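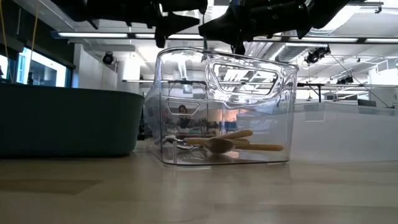
Recorded Break-ins at Schools in Ivley: Report on a Term Project

1. Aim

The project examined whether break-ins at school buildings in Ivley cluster at particular hours, and whether alarm type has any bearing on how soon the police are called. The work covers entries and attempted entries only. Vandalism without entry was left out.

2. Data

Records were taken from the printed incident lists held in the town library, beginning in 2000. After duplicates were removed, 115 incidents remained. Of these, 43 gave both a time of alarm and a time of call. The rest gave one or neither and were used only for the location counts.

Each record was coded by hand for point of entry, alarm type and items reported missing. Bartosz Sikora coded the full set; a second reader coded the same records without seeing his entries. Disagreements were mostly over point of entry – side doors and fire exits were often written up under the same name.

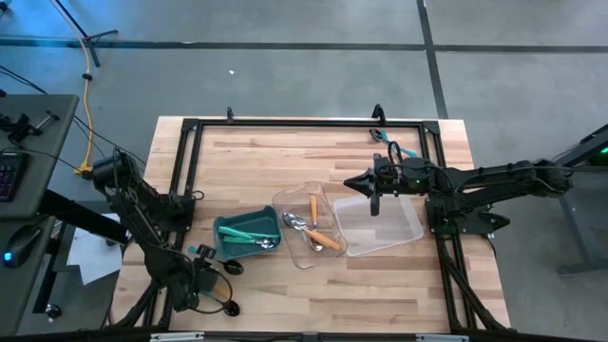 Figure 2. Tabletop with two mounted arms.

3. Method

Times were grouped into two-hour bands. Alarm types were reduced to two classes: bell only, and bell with a line to a keyholder. Jabłońska's coding sheet was used, with the field for vehicle removed. Totals were checked in Flakance and again on paper.

4. Results

The largest band was the one starting at midnight. September had more entries than any other month. Calls came sooner where a keyholder was alerted, but the bell-only class was small and the difference should be read with care. Schools on the Bodico estate did not differ from the others once pupil numbers were allowed for.

5. Limits

The lists record reported incidents only. Alarm times were copied from panels whose clocks may not have been set correctly, and no correction was made for this.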